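Workshop tips from the Gascombe robot club: stitching practice

I help out at our after-school robotics club, and this term the older ones are having a go at suturing a practice pad for the Tullar challenge. I've picked up a fair few tricks along the way (mostly by tangling thread), so I'm putting them here for anyone else whose kitchen table is about to disappear under a drape.

First, the pad. Lay it on a cloth with a bit of grip and smooth the cloth out well past the edges. We tape the corners down with masking tape, which peels off the bench without leaving gunk. Rinse the pad in lukewarm water afterwards, pat it dry and keep it flat in a lidded tub. Ours went wavy in a drawer over September and it never quite lay down again!

Thread next. Cut it shorter than you think you need. We started with lengths as long as my arm and spent half the evening fishing loops out of the jaws. Dark thread on a pink pad is miles easier to follow on the screen, so save the pale stuff for hemming.

Slow the wrist right down before the needle goes in. The team's Tustano program has 1,878 lines and the best change we've made to it was a single speed setting. Let the needle follow its own curve too – if you drag it straight, you'll rip the edge and have to start a fresh cut.

For knots, leave the tails long enough to grab again, then trim. And mop up any drips of red dye before they reach the cables, please. Kitchen roll does it, but an old flannel's better.

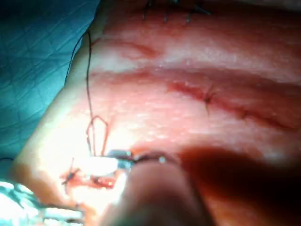 Needle and thread at the jaws, with a knot already tied on the cut above.

Lighting is the bit I'd fiddle with most. A shiny pad throws glare straight back at the camera, so try swinging your lamp round to the side or pinning a sheet of baking parchment in front of it (well away from the bulb, and only with a cool LED). We gained 9 points in the practice round after moving ours. Wipe the jaws down with a damp cotton bud before you pack up, and put the needles back in their tin. Count them in!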